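Setting Up a Countertop Shelf Riser and the Space Around It

Applies to single-tier risers with a flat white board on metal legs, such as the Preker and similar models. Tools: tape measure, soft cloth, pencil. Time: under an hour, including the sorting.

1. Clear and wipe the counter. On marble-patterned surfaces crumbs are hard to see against the veining, so wipe the whole area twice and dry it.

2. Measure the depth from the wall to the front edge. Leave at least 6 inches of open counter in front of the riser.

3. Set the riser down without any load and press each corner of the board in turn. If it rocks, tighten the legs by hand, then recheck.

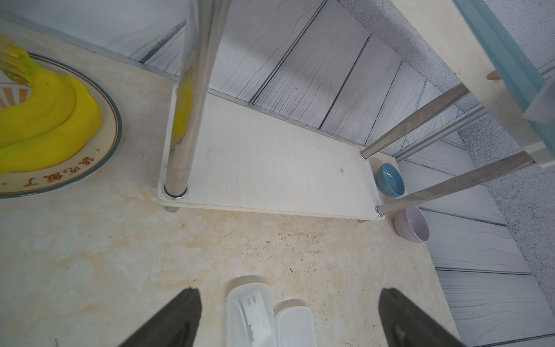

4. Sort by height before placing anything. Lidded plastic containers go together, tallest at the side and low ones in front, with lids closed. Small bowls stay near the wall. Fruit goes on a plate outside the footprint of the riser, where it can be reached with one hand.

5. Load the board from the legs inward. Keep heavy items over the legs and light items in the middle. Do not exceed the rating on the packaging - it usually assumes an evenly spread load.

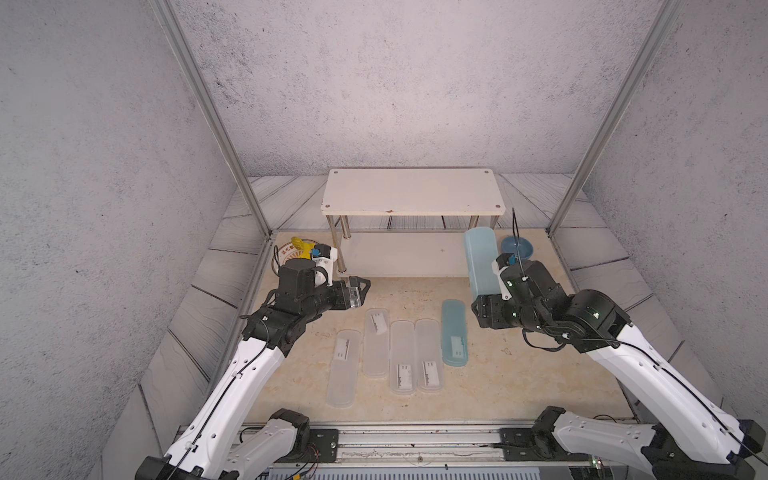 Photo: Jahangir Ekanayake / Nadcombe

6. Decide what goes underneath. The space can be left open for wiping or used for flat items. If it is used, keep 2 inches free below the board so that things slide out without scraping.

7. Wipe chrome legs with a damp cloth and dry them at once. Abrasive pads leave fine scratches that show under direct light.

Troubleshooting

Board slides when loaded: add thin rubber pads under the feet.
Board sags in the middle: move the load toward the legs.
Marks on the white top: use mild dish soap. Test bleach-based cleaners on the underside first.

Recheck the legs after a month of use - they can loosen when the riser is moved for cleaning.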